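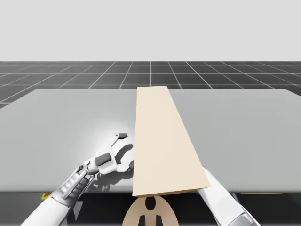

Soup for 50 people, village hall, one big pan. How much and how do I keep it hot?

Posted in Food & Catering, October 30, 2018

bekik

Hi all, need a bit of help fast. I've said I'll do soup for our street's winter lunch in December. 50 people, mostly adults. The hall kitchen has one four-ring cooker and a tea urn, plus one very large pan I've borrowed from work. Never cooked for more than 7 before.

Was going to do tomato because most people will eat it. Do I make it from scratch or just buy tins and stretch them? And how do I work out the amount? Also worried about it going cold while everyone queues, the hatch is tiny. Can't spend a fortune. Two of them can't have dairy, that I know of.

Any help welcome, have to give them a shopping list soon.

gretero_kitchen

Done this loads. Work on 300ml a head if there's bread and a pudding, so 15 litres. Go higher if soup is the whole meal. Don't fill the pan to the brim, you won't be able to stir it and it will catch on the bottom. If your pan won't hold 15 litres with room to spare then use two, front ring and back ring.

Scratch is cheaper if you've got the time. Onions, carrots, celery, loads of tinned chopped tomatoes, stock, a bit of sugar, blend it. Sweat the onions properly, half an hour at least, it's a big heap and they'll steam before they soften. Make it the day before at home in batches but COOL IT QUICKLY. Shallow trays, or stand the pans in a sink of cold water, then in the fridge. Don't leave a great big pan out overnight to cool down by itself, that is how people get ill.

On the day reheat slowly and stir right into the corners. Needs to be properly bubbling, not just steaming at the top. Allow an hour and a half, hall cookers are always feeble.

Dairy: leave the cream out altogether and put a jug on the table. Check the stock cubes too, some have milk in.
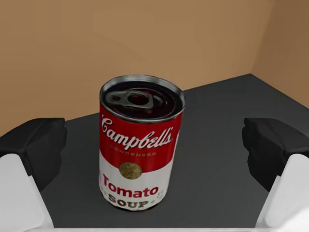 If you do go down the tinned route, read whether it's condensed or ready to eat before you work out your numbers. Condensed gets let down with water or milk, so one tin goes a lot further. Use water given your two people. I usually do half and half, tins for the base and then a tray of roasted onions and peppers blended in, and nobody has ever sent it back.

Keeping it hot: lid on, lowest ring, and ladle into jugs. Someone walks round with the jugs and pours at the tables. No queue at the hatch and far less spilt.

mujic_71

agree with the jugs. Don't put soup in the tea urn whatever anyone says, we did it once and the tap blocked, took me 2 evenings to clean and the tea tasted of celery till spring

also get more bread than you think. and check how many bowls the hall has!! ours said 60 in the cupboard, maybe half of them were saucers

arau

Just do chilli, easier. 2000 watt slow cooker type thing from the catering hire place, plug it in and forget it.

bekik

Thanks everyone. Not chilli, there's small kids coming. Going with half and half and the jugs. Will go up and look at the bowls tomorow. Does anyone know if the bread freezes ok if it's already sliced?

gretero_kitchen

Yes fine, take it out first thing and leave it in the bag.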